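Test it in the sim first, then write the rule down 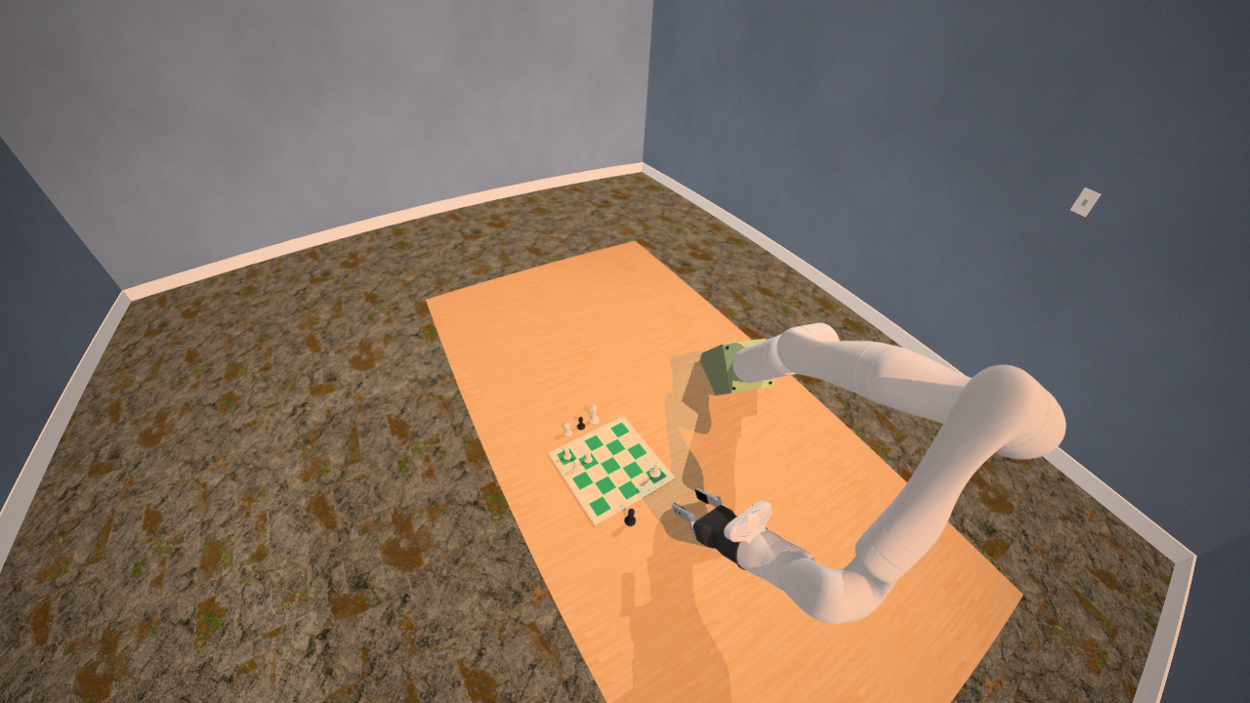

Good practice for robot arms used to mean a fence and a big red button. Fine for a factory. Not much help at Flulton, where the Dilturero team writes safe-working rules for arms that share a bench with people. Every rule gets run in simulation before it goes near hardware. The test bench is a chess task, a small rendered board with a handful of pieces, and the white arm has its fingers spread just short of the corner. Three pieces on the board, the rest standing off it on the orange planks. Small things, easy to clip.

So, the rules. Fingers open before the approach, never during. Wrist stays 2 centimetres clear of anything it isn't picking up. Slow zone over the board. If a piece goes over, the arm stops and waits for a person — no second grab. That last one caused the most argument, and was rewritten 4 times before April.

Each draft gets 100 runs, minimum. The slow zone took 788, mostly becuase nobody could agree where it should end. Edge of the board? Edge of the bench? They settled on the bench, after a long afternoon and a lot of cold coffee.

Tabrizi, a smaller shop down the road, does it the other way round. Hardware first, paperwork later. Quicker, they say. Their rule sheet fits on one page and the staff have all read it, wich is worth something.

Flulton's runs to some 30 pages. A short version is being drafted now, for the wall next to the real bench. Large type, colour-coded, stop rule at the top.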